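Equipment Review: The Halliday Task Chair in Shared Study Rooms

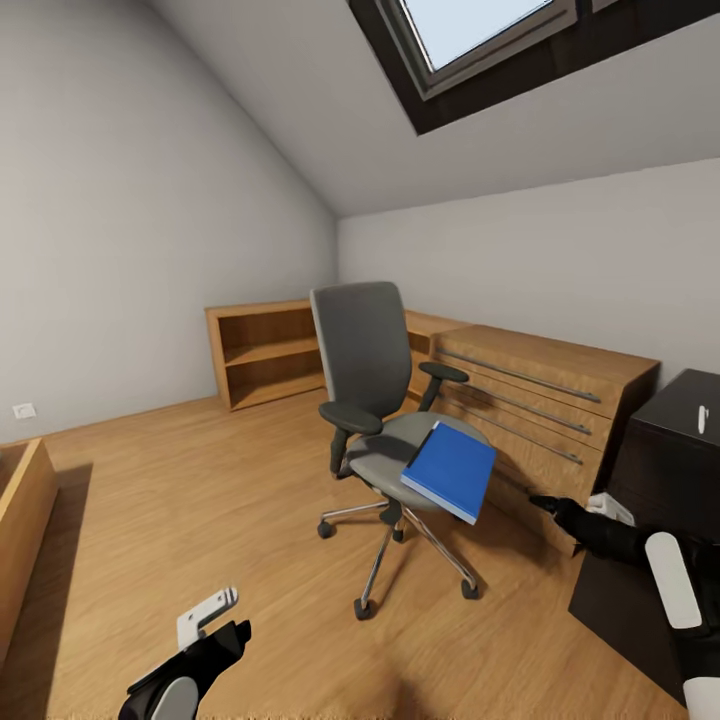
Gray swivel chair with mesh-style back and five-spoke chrome base, shown in an attic room.

Purpose of the review

The Usedetti Library Service replaced the seating in its reading and study rooms during the past year. Two chairs were shortlisted. The first was the Halliday, a height-adjustable task chair with fixed armrests. The second was the Bitine, a four-legged stacking chair with a padded seat. This review reports on the Halliday after seven months of daily use at the main building and the Gunov branch. It is intended for managers of small libraries and adult learning centers who are weighing a similar purchase.

The review was prepared by Kamala Kurian, Furnishings and Facilities, with notes from branch staff.

Delivery and assembly

The order was for 47 chairs, delivered in March in flat cartons. Each carton held the seat, back, arms, base, casters and a bag of bolts. The printed instructions are clear, although the diagram for the arm bolts shows the left and right sides reversed. Staff at Gunov built several chairs before noticing this and had to take the arms off again. The supplier has been told and has promised a corrected sheet.

A single hex key is included with each chair. Konrad Bachmann, who supervised assembly at the main building, recommends a powered driver for the base bolts and hand tightening for the arms, where the threads are easily damaged.

Comfort

Readers were invited to leave written comments at the service desk. The most frequent praise was for the backrest, which supports the lower back well and stays cool in the upper rooms, where the heating cannot be adjusted separately. The seat is firm. Readers who stayed for an hour or two found it comfortable, while those preparing for examinations, who often remain until closing, asked for more padding.

Height adjustment is smooth and covers a useful range. Shorter readers were able to rest their feet on the floor at the lowest setting. Taller readers had a different complaint – at the upper settings the armrests strike the underside of the older oak tables, and the chair cannot be pushed fully in. The service has kept these rooms supplied with Bitine chairs for the present.

The tilt tension knob is stiff and placed too far forward. Several readers took it for the height control. A small printed label has been added at the main building.

Noise and floors

Noise was the principal concern before purchase. On carpet the Halliday is silent. On hard flooring the casters supplied as standard produce a low rumble that carries in a quiet room. Softer casters are sold separately and cure the problem almost entirely. Any library with hard floors should include them in the first order. The service did not, and paid a second delivery charge as a result.

No floor damage has been recorded. Anitha Kotian, branch manager at Gunov, reports that grit collects in the wheels during winter and should be removed monthly.

Durability and cleaning

After seven months, the frames and bases are sound. One gas lift failed in the second month and was replaced under warranty within two weeks. The seat fabric has resisted ink and coffee reasonably well, and a damp cloth with mild soap is sufficient for most marks. Dust settles in the backrest and calls for a brush attachment.

Cost

The main building's share of the order came to 1,180 before tax, after a trade discount. The softer casters and extra delivery added nearly 600 across both sites. Jailson Lins, who handles purchasing, notes that the Bitine would have cost less in every room, but that its padding cannot be replaced once worn. Halliday seats and arms are available as spare parts.

Findings

The Halliday is recommended for study rooms with modern tables and for computer desks. It is not recommended for rooms with low aprons under the tabletop, or for event spaces where chairs must be stacked and stored. Buyers should measure table clearance against the armrest height before ordering.

Questions about the review may be addressed to Muthu Sastry at the main service desk. A chair is available there for visiting staff to try, between 10 a.m. and 4 p.m.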